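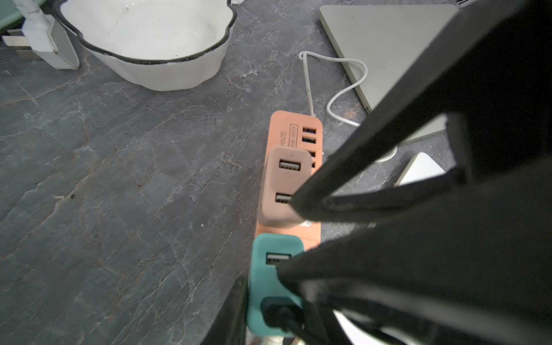

The fault most of us had come to hear about happened on run 1461 of the tabletop cell at Teltdale, in Sterarville. Songül Soylu, the engineer who runs the cell, took our group through it on Friday morning before we went on to the rest of the building. The job is cable work: one arm steadies a charger while the other puts a plug in or takes it out. There are two chargers in the orange power strip, a beige one and a teal one, and once the gripper is down at the strip a finger hides part of the beige charger's lower port from the wrist camera. That loss of view was the start of the trouble.

On run 1461 the right arm was told to pull a plug from the teal charger. It closed on the body of the charger instead. The control software, Prarine, saw the fingers stop moving, took that as a good grip, and told the arm to lift. The charger was tight in the strip, so the strip came up off the stone with it, and the cable went taut. The right arm passed its force limit and went into a protective stop, as it should.

The left arm did not stop. It had its own controller, and a protective stop on one side was only reported to the other side as a message. Prarine was waiting on a reply from the right arm and did not read that message for 5 seconds. During that time the left arm carried on with its half of the job and pushed against the strip that the right arm was still holding in the air.

Heino Kairys was the operator on that shift. He saw the right arm freeze, took it that the whole cell was down, and reached over the front to free the strip. The left arm moved toward his hand. He pulled back and hit the emergency stop, which cuts power to both arms. He was not hurt. The teal charger had a cracked corner and was replaced, and the strip was checked and put back.

Kairys told us this himself, standing at the cell. He said he had cleared jams on it many times, and every time the second arm had happened to be idle. The cell had no light or sound for "one arm stopped, one arm live," so the only sign was that one of them had quit moving.

Soylu had the log up on a monitor and scrolled back for us. The same stop had been recorded on run 587. It cleared itself, the left arm had no move waiting, and the entry was marked as a grip error and closed. She said it should have been opened again as a safety item at that point, and that this was her call and she missed it.
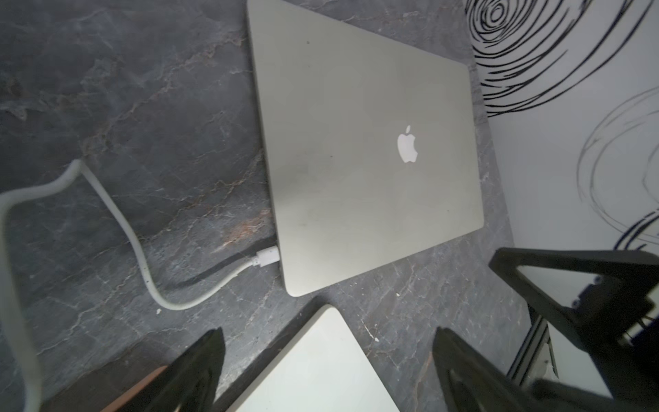
The first change was to the wiring. A stop on either arm now drops a shared line, and both arms hold still until someone resets them from the panel. That took two days, most of it spent waiting for a relay. The second change was a rule that hands do not go into the cell after any stop until the reset panel shows both arms off. The rule is printed and taped up at the operator's seat.

The third change was to the software and is still being tested. Prarine no longer treats "fingers stopped" as enough. It checks how far apart the fingers are against the width of the thing it is meant to be holding. A plug is a good deal narrower than a charger, so the mistake on run 1461 would be caught before the lift. It also starts the lift slowly and quits if the force climbs too early.

Someone in our group asked why the strip is not simply screwed down. Soylu said they had talked about it. Strips in homes and offices slide around, and they want the arms to cope with that, so for now it stays loose and the force limit has been lowered. The laptop is treated the same way and gets moved between runs.

We then watched a short session from behind the shield. Kairys ran it at reduced speed. At one point Soylu pressed the stop for the right arm only, and both arms held. Kairys walked to the panel, read it, called out "both off," and only then leaned in. Resetting took longer than I had expected. He has to step through each arm in turn and confirm the grippers are open before the power comes back. 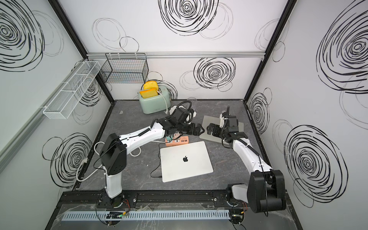
Page last changed: May

Both arms are mounted on one rail along the near edge of the table, and when they work in the middle the grippers come very close to each other. I had not understood from the written report how little room there is. With one arm frozen in the center, the other has hardly anywhere to go that does not involve whatever the first is holding. The toaster at the back is for a different task and was not used while we were there. Soylu said the toast job has had grip errors too, but no stops.

The cell has to finish 3000 runs with the new stop line before Teltdale will allow it back to full speed. The count was set to zero after the relay went in. Any stop where only one arm reacts sets it to zero again. I asked whether the other cells in the building had the same wiring, and the answer was yes, two of them, both switched off until the part is fitted.

After the cell we had coffee and then an hour in the Jankauskaitė room, where the incident forms are kept in binders as well as on the server. The form for run 1461 is a single page. The one for run 587 is a line in a table. Soylu has offered to send the wiring drawing to anyone in the group who runs two arms from separate controllers, and I have put my name down for it. Our own bench at work is set up in much the same way, and we have taken it out of use until we have tested what the second arm does when the first one stops.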